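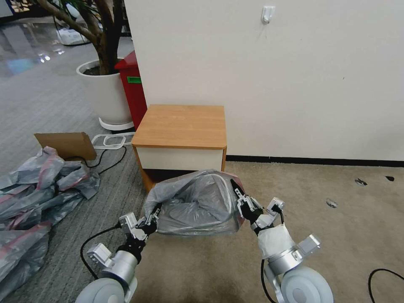 Hello again all, and thank you for the lovely notes about the hall clean-out in Ellville. I've been thinking ever since about how we go about a neighbourhood swap day, and whether ours has got a bit too big for its boots. Last time I took home 11 bags of leftovers, the grey see-through sort held open at the mouth while you stuff things in, and my poor car smelled of other people's jumpers until March (I didn't mind, really, but the dog did!).

I'd love us to go smaller. One room, one colour of ticket, and everything unclaimed goes home with whoever brought it. The Rutherford group does it that way and they're finished by 3 pm, with time left for a cuppa.
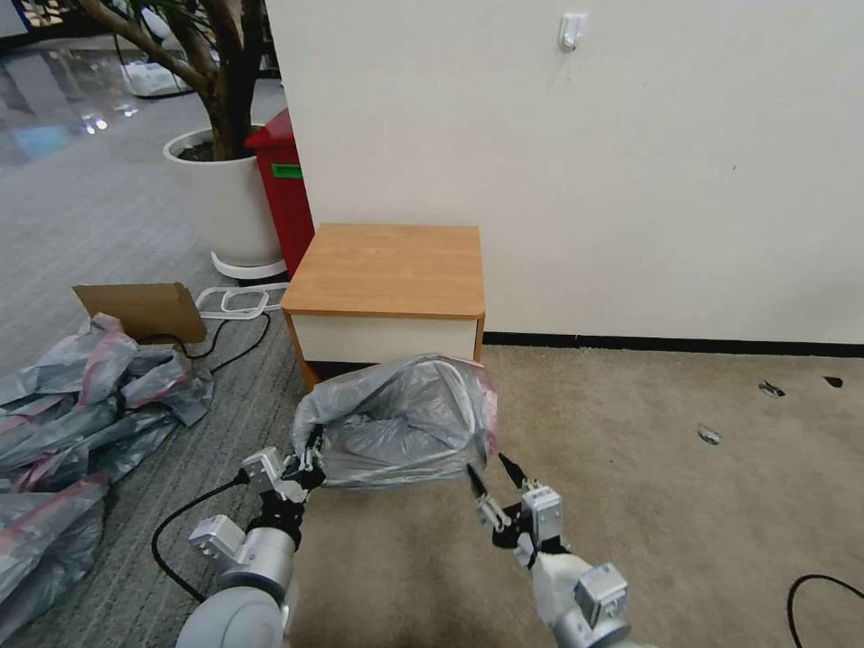 Keir Imrie wrote:
> I'd be sorry to lose the book tables. We had some 900 books
> through last year and the kids' ones went in the first hour.
> Couldn't we keep those and drop the clothes?

Well, Keir, I'm half persuaded, and I do have a soft spot for the book tables myself, having come home with more than I brought. Clothes are the real bother, what with the sorting and the racks and the odd socks. Struan Sutherland has offered his trailer again either way, bless him, and it would carry the books in one trip. 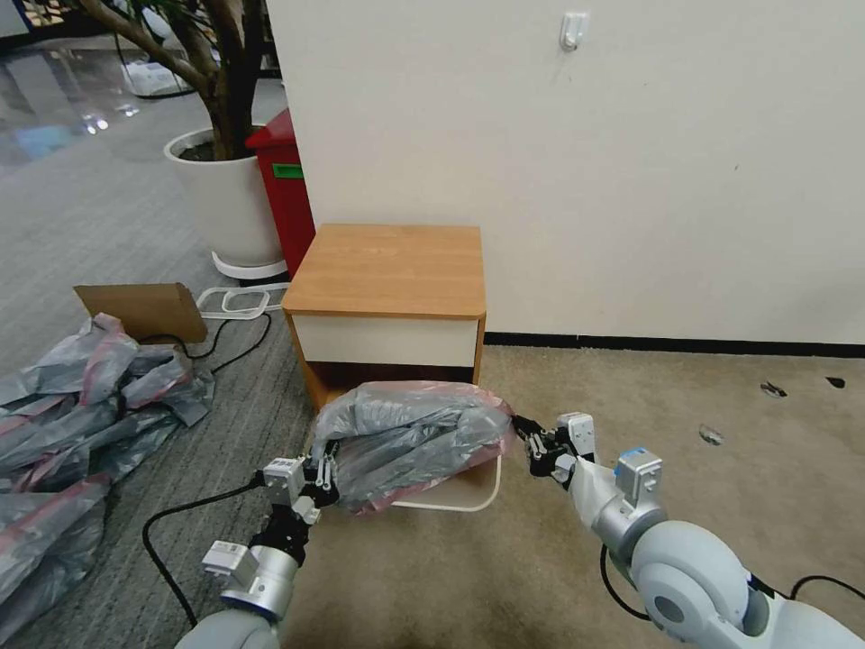
Do people still need to book a table beforehand? Please do, and keep it to 10 boxes each, so there's room to walk between them.

I'll ring the hall about the side room once I've heard from a few more of you. Oh, and whoever left the blue casserole dish, it's on my verandah.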